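Progress report, desktop handling cell, Lundon site
Prepared by Dagmar Brabec for Jeanie Halliday, Dadico
Reporting period: March

Work package 2 is behind plan. The gripper fault noted in the last report has recurred and is now the main item of work. Of 239 pick attempts logged in the period, 20 ended in a grip-loss stop. In each case the controller reported a closed and holding gripper while the measured finger force had fallen below the set limit.

The fault is confined to slim objects held near one end. Flat items have been left in the work area but are not part of the count. The force reading drifts during a long hold, and the controller does not re-zero it until the fingers next open. A object released at height is a minor hazard with stationery and a greater one with the glass parts planned for the next stage. Glass trials are therefore suspended.

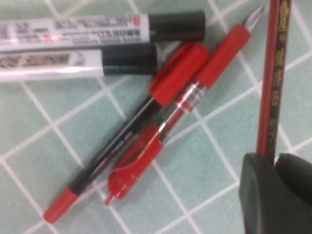
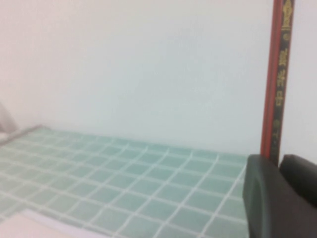 Wrist camera views, both with the red-and-black item in the fingers.

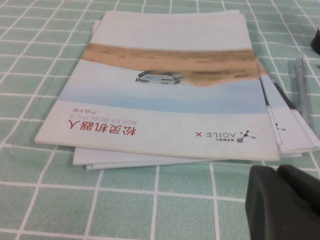 Vija Strazds replied to the draft that drift alone would not explain the stops logged within the first few seconds of a hold, and asked for the finger pads to be checked for wear before any money went on a new sensor. She also wanted the raw force logs kept, "not the filtered ones – we have been caught by that before".

Both points are accepted. The pads will be measured and the spare set from Krajčí fitted for comparison. Raw logging is switched on for all further runs. Yamila Cisternas has written a check that stops the arm if force and finger position disagree; it has been tested on the bench but not yet in the cell.

Until the check is in place the arm runs at reduced speed, with the guard closed and no lifts over the operator side.

Spend against the repair line stands at 3000, all of it on the replacement cable and bench time. No further funds are requested at this stage. The revised date for glass trials depends on the pad results.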